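Gurkthorpe to split textile collection into two streams from January

Gurkthorpe will begin collecting household textiles in two separate streams in January, replacing the single mixed drop-off that has operated at the county transfer station since the program opened. Wearable and usable goods will go into one set of containers. Worn-out textiles intended for fiber recovery will go into another.

The change follows a contract award to Plakon, which already handles baling at the transfer station and will now take over sorting, grading and outbound freight. The county previously sold its mixed textiles unsorted to several buyers under short-term agreements. Those agreements expire at the end of December and will not be renewed.

According to the contract summary, the county collected 715 tons of textiles in the last full reporting year. Of that total, 188 tons were rejected by buyers and sent to landfill at county expense. The main causes listed were moisture, mildew, and contamination with non-textile items such as hangers, shoe trees and small appliances. A smaller share was rejected because of fiber content that could not be confirmed at the receiving plant.

Under the new system, the wearable stream will accept clothing, bedding, towels, curtains, table linens, belts and paired shoes. Items must be dry and free of oil and paint. Missing buttons and small tears are acceptable. The recovery stream will accept the same types of textile goods in any state of wear, provided they are dry, plus fabric offcuts larger than a hand. Carpets, mattresses, pillows, quilts with foam filling and wetsuits are excluded from both streams and should be taken to the bulky waste bay.

Residents should bag each stream separately. Clear bags are preferred for the recovery stream, and drawstring bags are discouraged because the cords catch on the feed conveyor. The containers will be marked with green panels for wearable goods and gray panels for recovery. Curbside collection is not included in the contract.

Setsuko Fujimoto, a materials engineer who reviewed the sorting plan for the county, said the main technical limit is moisture. A compressed bale does not dry out in storage, and one damp bag can affect the material packed next to it over several weeks. The acceptance limit in the contract is set by probe reading at the time of baling, with a second reading before loading. Bales that fail the second reading are opened and regraded at the contractor's cost, a change from the earlier arrangement, in which the county paid for all rejected loads.

Plakon will run the recovery stream through an infrared station that estimates fiber content from the surface of each item. The station distinguishes cotton, wool, polyester, acrylic and nylon, and reports common blends as a range. It has known weaknesses. Laminated fabrics are read by their outer layer only. Very dark dyes absorb much of the signal and can return no reading at all, in which case the item moves to a hand-sorting table. Elastane below a few percent is usually missed.

Sorted cotton will be sent to Vedetti, a shredding and spinning plant that produces coarse yarn for cleaning cloths and mop heads. Vedetti accepts bales with a cotton content above its stated minimum and requires that zippers, rivets and other hard parts be removed before delivery. Synthetic and blended material will be sold as padding and insulation feedstock to a second buyer, Tamura, which has looser limits on fiber content but does not take coated fabric. The contract allows Plakon to substitute other buyers with written notice to the county.

Payment is calculated by weight and grade. The county will receive a fixed share of revenue from wearable goods and will pay a processing fee on recovery material, offset by the sale price of the sorted cotton. The fee is reviewed every six months against a published market index. County staff expect the net cost to be lower than the present combined cost of handling and landfill, although the summary notes that the result depends on how well residents separate material at the containers.

A trial of the grading procedure was carried out in the fall on 1,000 items drawn from ordinary drop-off bags. Each item was graded once by hand and once with the infrared station, and the two results were compared. Agreement was highest for plain white and pale cottons. It was lowest for dark knitwear and for items with heavy surface printing, where the reading depended on whether the sensor was pointed at the print or at the base cloth. As a result, the procedure now calls for a reading on the reverse side of any printed item.

The trial report also recommended changes to how bags are emptied. In the current layout, bags are slit and tipped directly onto the belt, and small articles tend to arrive in clumps. A clump passes under the sensor as a single object and is assigned one grade. The revised layout adds a shaking screen ahead of the belt and one additional hand-sorting position. Both are due to be installed before the January start.
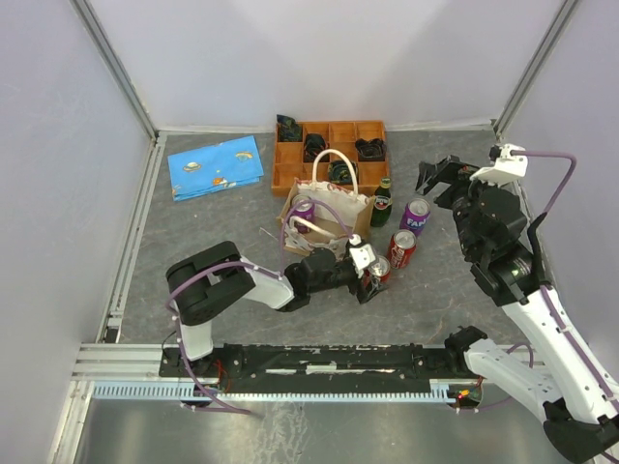
Color grading takes place after fiber grading and applies only to cotton. Vedetti does not bleach or redye its input, so the shade of the yarn is set by the shade of the bales. Three color grades will be used: white and pale, mixed, and dark. Single-color goods are simple to assign. Prints are assigned by the share of the face covered by pattern, and a folded piece has to be opened first, as the panel on top may carry more or less print than the rest. A light blue cloth with scattered orange, cream and brown motifs would be assigned to the mixed grade if it proved to be cotton, despite its pale ground. Crumpled articles such as the dark bundles in the divided tray also have to be opened out before a grade is recorded, and the hand-sorting instructions do not permit grading by the visible outer fold.

Households are asked not to cut up items before dropping them off. Strips and small scraps fall through the screen and are lost to the waste fraction. Labels should be left in place, as the hand-sorting staff use them to confirm fiber content when the infrared station returns no result. Removing buttons and zippers at home is not required, and garments without them can no longer be sold as wearable if they are otherwise in good condition.

Socks and gloves may be placed in the wearable stream only in pairs, tied or pinned together. Single socks and gloves go to recovery. Towels and bed sheets with staining belong in recovery, as do T-shirts with stretched collars. School and work uniforms with sewn badges are accepted in either stream, but Plakon will route wearable uniforms to recovery unless the badge has been removed.

Businesses that generate textile waste, including tailors, hotels and laundries, will not be allowed to use the public containers. They may deliver directly to the baling hall by appointment and will be charged at the commercial rate. Loads must be accompanied by a sheet stating the type of goods and the estimated weight. Mixed commercial loads will be turned away.

The existing containers will remain open until the end of December. Material dropped off before then will be handled under the old agreements. The transfer station will stop taking textiles at 3 p.m. on the last operating day of the month so the containers can be emptied and relabeled.

The contract runs for two years, with an option to extend. Plakon is required to report tonnage, rejected weight and moisture readings to the county each quarter. The first report will cover January through March and will be posted with the county's other solid waste records. A printed list of accepted items is available at the transfer station office and at the Gurkthorpe public library.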